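Who paid for the flyer

Wednesday, 19th May

A flyer came through my door in the second week of the campaign for the water district vote. It was printed on both sides in full color, and it said the new treatment plant would be handed to "foreign owners" if the measure passed. There was no name on it and no return address. My neighbor got the same one, and so did everyone on the next two streets.

I have written here before about how small votes get treated as if they don't matter to outsiders. I used to think that too. A district with a budget the size of ours did not seem worth anyone's money. I changed my mind slowly over the past year, and the flyer was a large part of it.

The measure itself was dull. It let the district sign a long contract with Fovum, a company that builds and runs filtration plants. Fovum has its main office overseas, and its local branch employs people I see at the grocery store. The contract had a break clause after five years and kept the pipes and the land in public hands. You can argue about whether it was a good deal. I thought the price was a little high and voted for it anyway.

The flyer did not argue about the price. It said the contract was already signed, and that was false. It said the district would lose the right to set rates, and that was false as well – section four says the opposite in one sentence. Then there was a page on a local news site called Skerkeo, which I had never heard of before the campaign, running the same claims in nearly the same words. It had 12 articles about our water district and almost nothing about anything else in the county except weather and recipes.

Firdevs Kurtuluş, who used to edit the county weekly before it closed, spent a few evenings going through the site with me. She pointed out that the articles carried bylines but none of the writers had ever quoted a person by name. The comments under them were repeated from one story to the next. We wrote to the contact address twice and got no reply.

I want to be careful about what we know. We do not know who owned the site. We do not know that any foreign government was involved, and I am not going to claim it because it makes a better story. Omid Tehrani asked the same questions at the public meeting and was told afterward that he sounded paranoid. What he asked for was modest. He wanted the district to put the full contract on its web page, with the disputed sections marked, and to mail a one-page summary to every address.

The district did the first part and skipped the second. The measure failed by 112 votes, with 1138 people voting against it.

I have gone back and forth on how much the flyer had to do with that. Pei-shan Wei, who voted no, told me she never read it and just didn't like a contract that long. That is a fair reason. Other people on my street repeated the line about foreign owners to me almost word for word, and a couple of them still do. Both of these things can be going on in the same vote and I don't have a way to separate them.

What bothers me more is that the state rule on disclosure only covers mailings sent through the post. A flyer pushed through a mail slot by hand does not count. A website does not count either unless it asks for a vote directly, and Skerkeo never did. It said the contract was dangerous 12 different ways and left it there.

There is a bill that would close both gaps. It goes back to committee in September. Our representative has not said where she stands, and her office told me they had received 19 letters on it, mine included. If you live in the district, you could write one too. Keep it short, and mention the hand delivery part, since most of the letters seem to be about websites.

I will post again when the hearing date is set. Firdevs is putting her notes on the site into some kind of order, and I'll add those when she is done.

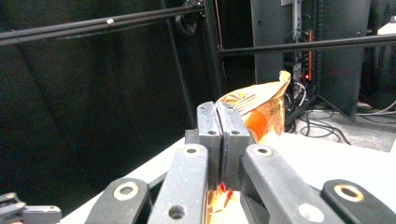

The two gripper pads, nearly touching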